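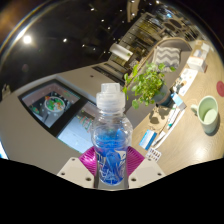

Pravimlow is a set of 3596 photos of desks as people leave them, sorted by what has piled up. The "pharmacy" group is the biggest and the least flattering. A typical entry has a blister pack of tablets, a pale green mug with nothing in it, a bottle with a blue label and more small boxes than anyone needs within arm's reach. Tags cover drinkware, medicine, paper and "tube, unclear" – the last one is busier than planned.

Version 5, 2025-11-05. Removed 190 near-duplicates, mostly mugs. Coasters now have their own tag, after long debate. Corrections to Gonzalo Bravo.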